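Sornard at home this afternoon, and I've got a kettle on and an hour to fill, so you're getting a thread. Saturday, January 18, 2020, half past two kick-off, Pintér Park, please come if you're anywhere near Drelis and own a waterproof.

1/ For anyone new here, I follow Drelis, who play rugby in the sort of league where the lad on the wing also sold you your car insurance. I've stood on the same bit of bank for most of my adult life and I love it dearly, even in January. Especially in January, if I'm being soppy.

2/ We're second. Sornard are top and five points ahead of us, which means a bonus point win this afternoon with nothing for them would put us level, and then we all get to argue about points difference on the bus home. I have been looking at the table since breakfast as if it might change.
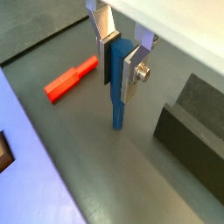
3/ The away game, then. It finished 7-7, and if you weren't there I can't really make it sound any better than that. Wind straight down the pitch, a try each from a rolling maul, and both kickers taking so long over the conversions that I got to the tea hut and back with a queue in front of me.

4/ What worried me that day was our lineout. We threw it to the front again and again and they read it every single time. It has been much better since we moved the taller of the two flankers to the middle and started varying the call, and last week at Clistano we pinched a couple of theirs as well, right under their posts when we badly needed them.

5/ Speaking of Clistano, what a lovely club that is. Miserable journey, four of us in a hatchback with the heater stuck on feet only, but they gave us all soup afterwards and let us sit by the radiator. We won, too, and I'm still a bit hoarse.
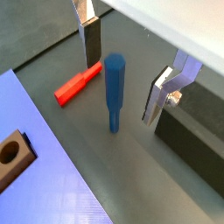
I'd say it was the best I've seen our backs play all season, particularly once the rain eased off and they trusted themselves to throw a pass wider than a yard. The second try went through nearly everybody and I may have hugged a complete stranger. If that was you in the green hat, hello, I hope your flask survived.

6/ Team news, as far as I've got it from the noticeboard and from listening in at the bar. The loosehead is back after his calf. The scrum-half is fit, though he'll have his fingers strapped. We're short at full-back, so it looks like the young one from the second team gets his go, and I am so pleased for him I could burst. He has a boot on him like a mule.

7/ Sornard will want to keep it tight. They've got a big pack, they like to kick to the corners and they don't give away silly penalties, whereas we do, usually in the first ten minutes and usually for chatting. If we can keep our mouths shut until half-time I think we've got a real chance.

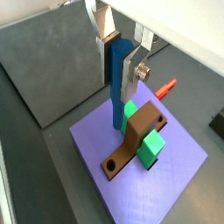 Blue bar, upright between the gripper fingers.

8/ A word about getting in, as people always ask me. The top car park is for players and officials on match days, so use the school field if it's open (follow the cones) or leave the car by the station and walk up, it's a nice walk apart from the hill. Under-sixteens are free. Bring coins for the programme, the card machine is a law unto itself.

9/ The gate could be a good one. We had nearly 400 for the Boxing Day game and I wouldn't be surprised to see more today with the top two playing and no football on in town. So do get there early if you want a spot by the rail, and be kind to the people doing the pies, they can only heat so many at once.

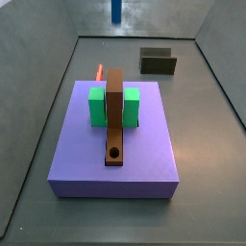

If you're bringing little ones, the far side is the better bet. It's flatter, you can see the whole pitch, and the language is a good deal milder than it is near our dugout. There's space behind the posts at the clubhouse end for them to run about at half-time too, and someone always has a spare ball.

10/ Prediction, then, since my brother-in-law has already been on the phone demanding one. I think it'll be close for an hour and then we'll get one from the lineout and hang on. Drelis by seven. I said Drelis by seven in the autumn as well, mind you, so please don't put your housekeeping on it.

11/ I'll post the score at half-time if my phone battery holds up in the cold, and at full time whatever happens. If we go top in April I'll gladly buy a round for everyone who's read this far. Right, where's my scarf. Up the Drelis!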